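Volante Makuvport Redov para simulador
Ref. 2217
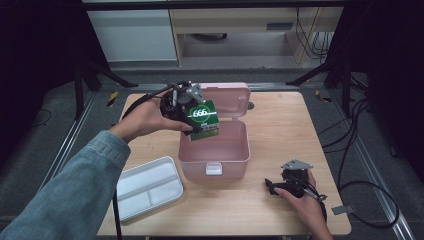

O fabricante promete "sensações de monolugar". Convém dar o devido desconto: é um aro de 29 cm com patilhas magnéticas, e ninguém ganha meio segundo por volta só por trocar de volante. As patilhas são boas, os botões rotativos nem tanto (folga notória no da esquerda).

Peso: 1,9 kg
Botões: 19
Base compatível: Stosura, com adaptador vendido à parte
Preço: 328 €

A autonomia anunciada ainda não a conseguimos confirmar. Nova remessa em novembro, segundo a marca.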